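The man who waters with a wristwatch: a talk with Hnat Maksymiv about dry roses, tired soil and patience 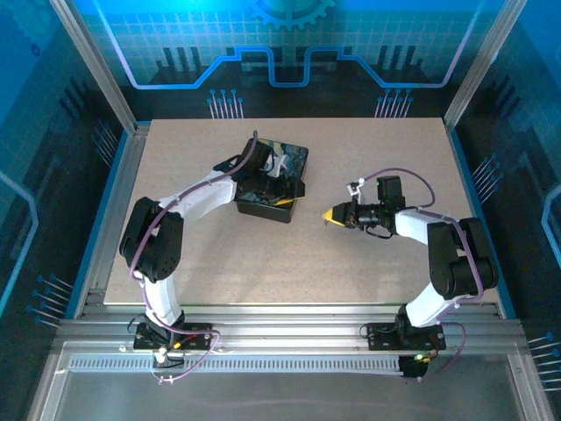 Garden Talk

The gate of the Ocampo garden does not close well, and Hnat Maksymiv asks me to lift it a little when I push. He is already at the far side, on his knees, with a hose in one hand and his other hand turned so that he can see his watch. I wait. After a while he moves the hose to the next rose and looks at the watch again.

"Four minutes," he says. "Not three. With three the water stays up here, where I can see it and be happy. With four it goes to the root."

I wanted to speak with him because many readers wrote to me last summer about their roses. The leaves were yellow at the bottom, the buds were small, and the people had watered every evening. Maksymiv has taken care of roses on this dry slope for most of his working life, first for the Enden nursery and now for himself and a few neighbors. His opinion about watering every evening is short.

"It is the worst thing you can do with good intentions," he says. "A little water each evening makes a lazy root. The root says, why should I go down, everything comes to me here. Then you go to your sister for a week in July and the plant has no idea what to do."

He waters an established rose once in the week, very early, and in the hottest weeks he adds a second time. The young ones get more, but also deep and slowly. He does not use a sprinkler on roses at all. When I ask if this is because of black spot, he nods, but he says that there is a simpler reason also. Most of the water from a sprinkler goes on the path.

We walk up between the rows. It is seven in the morning and already the stones are warm. I ask him how he learned this, and he laughs, and tells me that he learned it by killing plants that were not his.

"At Enden they gave me a whole bed of climbers to look after, my first summer," he says. "I was very proud. I watered them at noon, because at noon they looked thirsty. They looked thirsty at noon every day, so I watered every day. In August Soledad came and put her finger into the soil and said one word to me, and I will not repeat it for your readers."

Soledad Zúñiga was head grower at Enden at that time. She is retired now and lives one street below the garden, and when she hears that there is an interview she comes up to join us, with her own chair. She remembers the climbers.

"The top was mud," she says. "I put the finger in to the second joint, and below that it was like flour. All that water and the roots had nothing. A rose hangs its leaves at noon to protect itself. You have to look at it at seven in the morning. If it hangs at seven, then you can worry."

This was new for me, and I must say I have made the same mistake with my hydrangeas for years.

I ask them both about the soil, which is pale and full of small stones. I expected that they would speak of compost and they do, but they do not agree. Zúñiga digs it in during the autumn, a full fork deep. Maksymiv has stopped digging. He puts the compost on top, as thick as his hand is wide, and keeps it away from the stem, and leaves the rest to the worms.

"He is getting old," Zúñiga says.

"My back is getting old," he answers. "But look at the bed by the wall. I have not put a fork in it since my daughter was at school. Take some in your hand."

I take some. It is dark and it holds together when I press it, and then it breaks easily. Zúñiga takes some also and smells it. She says that the wall bed was always the best bed, also before him, and that this proves nothing. They have clearly had this discussion many times.

About the mulch itself they have the same opinion. Straw is good if you have no birds that throw it everywhere. Bark is good but expensive for a big garden. Fresh grass from the mower should be thin, or left to dry first, as it becomes hot and slimy in a thick layer. And stones, which one sees now in so many front gardens, they would both forbid.

"Stones with black plastic under them," says Maksymiv. "In summer it is an oven. People come to me and say, Hnat, my rose is burning, should I give it more food? I say, go and put your bare foot there at two in the afternoon and then come and tell me what the rose needs."

The subject of food makes him impatient. He feeds when the first leaves are out, and again after the first flowers, and then he stops. Feeding late in the summer gives soft new wood that the first cold night will kill. He has nothing against the products in the shops, but he thinks that people use them as a kind of apology. They forget the plant for two months and then they give it a double dose.

I tell him that a reader, Iqra Mengal, sent me a list of everything she had given to a single bush in one season. I have the letter with me and I read him the list. There is rose food, tomato food, coffee grounds, banana skins, Epsom salt, and water from boiled eggs. He listens with his eyes closed.

"And what does it look like, this bush?" he asks.

I say that according to her letter it has very large leaves and no flowers.

"Yes. She must do nothing. Water, and nothing. It is difficult for a person like that, I know. Tell her she can weed."

Mrs. Mengal, if you are reading, I pass this on with my greetings.

Later we sit in the shade behind the shed, and he brings coffee and a thick notebook. He has written down every rose he ever planted on this slope, with its place and what happened to it. The last number in the book is 413. Many of the lines are crossed out. I ask whether it makes him sad to look at them and he thinks about this for some time.

"Some of them," he says. "There was a white one, Verkari, you cannot find it anymore. It came as a cutting from Fidel Bravo, who had the bakery. It flowered until December here, with the wall behind it. I moved it because I wanted to make the path straight. That was all, a straight path." He shows me the line in the book. Next to the name he has written only the word "moved," and a year later the line is crossed out.

If somebody must move an old rose, he recommends to do it when it is fully asleep, to cut it back hard before, and to prepare the new hole first, so that the roots are not lying in the wind while you look for a spade. The plant should go in with the same side toward the sun as before. Zúñiga shakes her head at this last advice. She says that it is superstition. He says that it costs nothing to turn a plant around.

I ask about pruning, since this is what people fear the most. He takes his pruning shears from his pocket and gives them to me, and he sends me to an old red shrub rose. I am allowed to cut only what is dead. I look for a long time and cut one gray branch. Then he shows me three more which I did not see, hidden in the middle.

"Most people can stop there," he says. "Dead wood, sick wood, and where two branches rub against each other you take away the weaker one. After this you go and have your coffee. If you still want to cut when you come back, then cut a little."

He cleans the blades with alcohol between one bush and the next, and he oils them in the evening. The shears are older than his marriage. Leandro Gallardo, the neighbor from the upper side, once borrowed them to cut wire, and for one whole winter the two men only said good morning.

Before I leave I ask what he would plant if he had to begin again on a slope like this, with the summers as they are now. I thought he would give me a name of a variety. He tells me to begin with fewer plants. He would put in a third of what he has, with more room, and between them lavender and catmint to keep the ground covered. For roses he would choose the simple ones, with open flowers, as they suffer less in the heat than the full ones. He likes a yellow climber called Ondberg, which a friend raised and which was never sold in a shop. He offers me a cutting, wraps it in wet newspaper, and explains that I should put it in sandy soil, in the shade, and not pull on it to see if it has roots.

"Everyone pulls," says Zúñiga.

"You pull," he says.

It is past ten when I go. Maksymiv has taken up the hose once more for a young plant near the entrance, and he reminds me, without looking up from his watch, to lift the gate.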